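Sell me the lemon by itself

Loose fruit and veg should be the normal way to shop, and the shops should stop treating it as a favour.

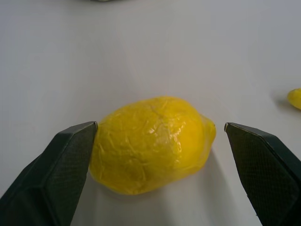

Where I am starting from

I live alone and cook most nights. In an ordinary week I need one onion, two carrots, a few potatoes, a lemon if there is fish, and whatever greens look decent. My nearest shop is a branch of Ferraro, ten minutes on foot, and for most of those things it will not sell me the amount I want. Onions come in a net. Carrots come in a bag. Lemons come in a net of their own, with a stiff paper label stapled across the top that has to be cut off with scissors. I can buy a single avocado, oddly, and a single mango, but not a single carrot.

So I buy the bag, and I eat about half of it. The rest goes soft in the bottom drawer of the fridge and then goes in the food bin. I don't enjoy this. I was brought up by people who made soup out of anything, and I do make soup, but a person can only eat so much carrot soup in April.

For six months I kept the receipts and wrote down what I threw away. I am not going to pretend it was a study. It was a pencil on a string by the bin. At the end I added up the fruit and veg I had paid for and not eaten, and it came to 381 separate items, counting a potato as one and a sprout as one. Nearly all of them had come in a pack larger than I wanted. The few loose things on the list were mostly bananas, and those were my own fault.

What the shops say

The argument for packs is not a stupid one, and people on my side of this tend to skip over it. A wrapped cucumber lasts longer than a bare one. Salad leaves need something round them. Soft fruit would be jam by the time it reached the shelf if it were tipped into a crate. If a thin layer of plastic keeps food from being wasted between the farm and the shop, then taking the plastic away can do more harm than leaving it on. I accept that for cucumbers. I accept it for raspberries.

I don't accept it for onions. An onion comes with its own packet. So does a potato, if it is kept out of the light, and so does a lemon, which will sit in a bowl in a cool kitchen for a good while without any help. A net does nothing to keep an onion fresh. It is full of holes. It is there to make me buy a kilo.

The second thing the shops say is that loose produce is slow at the till. Somebody has to weigh it, or the customer has to find the right button on the screen, and some customers press the button for onions when they have picked up shallots. I'm sure that happens. It also happens that the bags split, that the barcode is folded into the seam, and that one bad potato in the middle spoils the lot and comes back to the desk for a refund. Every way of selling things has its small losses. The shops have chosen to put up with one set and complain about the other.

The third thing they say is that customers prefer packs. I would like to see that tested fairly. In my branch the loose section is one low shelf beside the door, where the cold air comes in, with paper bags that are usually empty on their hook. The loose peppers cost more each than the ones in the pack of three. If you put a thing in the worst place in the shop, charge more for it and forget to restock it, then it will not sell, and you can say the customer has spoken.

The price

This is the part that bothers me most. I would pay the same rate for one as for six. I don't expect a discount for buying less. But at the moment the person who buys one is very often charged extra for it, and the person who buys one is very often old, or living alone, or short of money that week.

My neighbour Fraser Gunn is in his eighties and does his shopping with a stick in one hand. He can't carry two and a half kilos of potatoes up the stairs, so he buys them ready washed in a small tray, four to a tray, wrapped in film. He pays far more per potato than I do. He knows it as well. He told me he used to get his potatoes from a man with a van who would put three in a bag without being asked to explain himself, and I think that is a reasonable thing to miss.

Families do well out of big packs and I have no wish to take them away. A house with three teenagers in it needs a sack. Keep the sack. Put a crate next to it, at the same price per kilo, and let people help themselves.

It can be done

Tâm Cao runs a greengrocer's under the railway arches, about twenty minutes further on than the Ferraro, and I go there when I have the time. Nearly everything is loose. She keeps herbs in buckets of water and cuts you the amount you want. Her scales are older than mine. I asked her once how much she threw away in a week and she said less than she used to when she stocked bags, as she can pick the bad ones out of a crate each morning and leave the rest on sale. In a sealed bag one bad one condemns the others.

She has some advantages that a big shop hasn't. She is there herself, every day, and she notices. She buys in small amounts. She also has disadvantages, the main one being that she pays more for her stock than a chain does and has no car park. I don't think the lesson is that we should all shop under the arches. Plenty of people can't get there, and she is shut by the time most of them finish work. What her shop shows is that the loose crate is a perfectly ordinary piece of equipment which does not need a special section with a green sign over it.

The green sign is a bad habit in itself. A shop near my sister's went in for it a couple of years ago, a branch of Luvunora, with wooden boxes and a chalkboard and a good deal of writing about the planet. The carrots were loose and still had soil on them. They were also nearly double the price of the bagged ones at the other end of the aisle. My sister went twice. Loose food had been turned into a treat for people who like chalkboards, and everyone else carried on with the bag.

My own side's bad arguments

Some people who agree with me say that shoppers should simply plan better. Make a list, cook in batches, freeze what is left. I do all of that, and I still had 381 things on my sheet of paper. Batch cooking needs a freezer, and mine is the size of a shoebox. Planning also assumes that the week goes as planned. A friend rings, you eat out, the greens wait another day and turn yellow. It is easier to shop little and often if you live near a shop, and far easier again if the shop will sell you a little.

Others say that plastic is the whole of the problem and that paper bags would solve it. They wouldn't solve mine. A kilo of onions in a paper bag is still a kilo of onions. I'd be glad to see less plastic, but my complaint is about quantity, and I would rather have one lemon in a wrapper than five without.

What I would ask for

I would ask for three things from any shop big enough to have a trolley park. Sell the hard stuff loose: onions, potatoes, carrots, parsnips, swedes, apples, lemons, oranges. Charge the same per kilo whether it is loose or packed, and print that price large enough to read without glasses. Put the crates with the rest of the vegetables and not by the door.

I would leave out the soft fruit and the salad. I would leave out cucumbers too, although I know that will annoy some readers.

I wrote to Ferraro with more or less this list and had a reply 16 days later thanking me for my interest in their range. It said that loose lines were kept under review. There was a voucher with it for a pound off when you spend a hundred, which I have pinned to the corkboard. I have not spent 100 pounds in one go on food in my life, and I couldn't carry it home if I did.

I will write again in the spring. In the meantime the branch has moved its paper bags to a lower hook, and there are sometimes bags on it.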